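The request for a second arm came to Aileen Calimlim as a spreadsheet with one row filled in. The row said "gripper, spare" and gave no price.

She sent it back. Capital requests at Alletti went in on the long form, with a service life, a maintenance figure and a named owner, and the long form had been in use since before she took over the budget. Hussam Smadi, who ran the dismantling line, replied that he knew about the long form. He attached it an hour later with the owner field left blank.

The line took in scrapped office computers and removed the parts that could be sold: memory, expansion cards, power supplies, drives. One arm did the cards. Two people did the rest. The arm's record for the quarter was 306 units attempted and 204 completed without help. The remainder had been finished by hand, mostly by Genalyn Sebastian, who logged each one with a cause code. Code 5 meant that the card had not released. It was the most common code on the sheet.

"A second arm will fail at the same rate," Aileen said, when they met to go through it.

"It'll fail at the same rate on twice the units."

"Then I'm buying more work for Genalyn."

Hussam said the rate was a matter of the fingers. The present pair were Vudo standard parts, flat, made for boxes. Lumanlan quoted a narrower pair with a lead time of up to 35 days. He had put the fingers on a separate line of the form so that they could be struck out without spoiling the total. She noticed that he had not struck them out himself.

She asked what happened if the fingers were bought and the arm was not.

He took some time over this. The form had no box for it.

"You'd find out whether I was right," he said.

The second supplier, Gruvisa, offered a lease with service included. Aileen worked it through on paper at home, with the kettle on, and found that the lease cost less than purchase until the third year and more in every year after it. The useful life on Hussam's form was given as six years. She wrote "basis?" beside the six and went to bed.

In the morning there was an answer in the shared folder. Hussam had replaced the figure with four and added a note about bearing wear, signed. He had also filled in the owner field. It said Genalyn Sebastian.

Aileen rang downstairs.

"Does she know?"

"She asked for it," said Hussam. "She says if there are two of them she wants to be the one who says when they stop."

Aileen approved the fingers and deferred the arm to the next round. Under "conditions" she typed that the owner was to report in writing, and to write it herself. 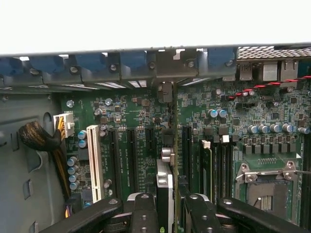 *Alletti, Line 2, October*

To: A. Calimlim
From: G. Sebastian

Card removal is still the slow step. The fingers have to pass either side of the card and its bracket, with another slot close by on the right and the memory beyond that. Cables are a separate problem and I have given them their own code.

I do not recommend the lease. I recommend a clamp for the case first, which is cheap, and then the arm. Long form attached. I have put the service life as four years and the basis is on page two.

Please note that the owner field is filled in.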